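Birkwood says its bottle drive is working. The numbers are harder to pin down

July 13, 2018

By Rawan Matar

The people behind the Birkwood bottle drive say tenants have turned in 493 plastic drink bottles since the bins went up in the lobby. They call that a success. A look at the tally sheets leaves room for doubt.

The drive covers the 46 apartments in the Birkwood building on Telley Street. Tenants are asked to gather their empties at home, sort them by size and carry them down to the lobby on collection mornings. The management company, Hsieh Property, pays for the bins and has promised to put the refund money toward new lighting in the stairwells.

The total of 493 comes from sheets taped to the bin lids, which tenants fill in themselves. Two of the sheets are missing. On another, a single entry of 51 bottles has no apartment number next to it. Hsieh Property said it was "comfortable" with the figure but did not say whether anyone had checked it against the receipts from Eltau, the hauler that picks up the bins.

Eltau said it weighs what it collects and does not count it. It would not release the weights.

There is also the question of what counts. The flyer sent to tenants in July says only "clear drink bottles." Many of the bottles sold at the import grocery across the street come wrapped in full-color printed labels, and tenants say they have been told different things about them. Some were told to peel the labels off. Others were told to leave them on so the hauler could tell what had been inside. The flyer mentions neither.

"I've had it explained to me both ways by the same office," said one tenant, who asked not to be named because her lease is up for renewal. She now sorts her bottles upstairs, labels and all, and takes them down when she has enough to bother with.

Sorting at home is the part of the plan that gets the least attention in the company's updates. It takes up space, and the apartments are small. Tenants described using kitchen counters, bathtubs and beds for the job.

Hsieh Property says 16 apartments have taken part so far. That is fewer than half of the building, and the company counts an apartment as taking part if it has turned in a single bottle. It would not say how many have come back a second time.

Nor is it clear what the stairwell lights will cost. The company has not published a price, and at the standard refund a few hundred bottles will not buy many fixtures. A spokesperson said the drive was "about habits as much as money" and that the company would make up any shortfall. Asked whether that promise was in writing, the spokesperson said it would be.

The next collection is set for later this month.
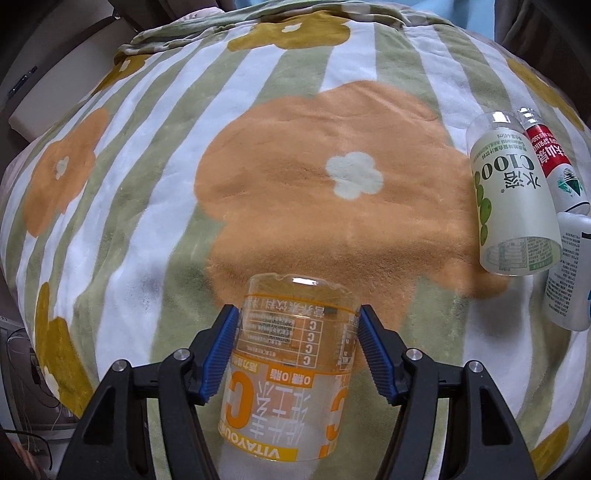
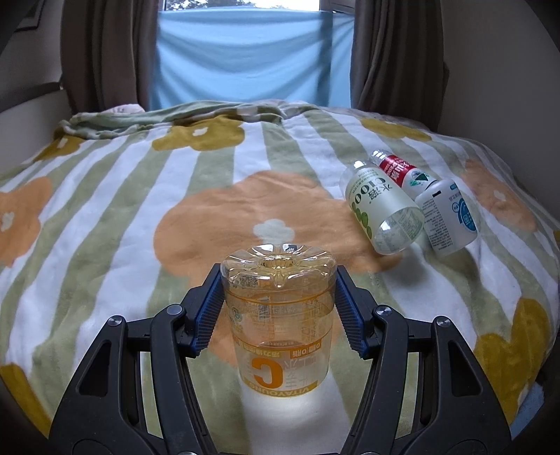
Plastic drink bottles on a striped blanket, one of them held upside down with its orange label showing.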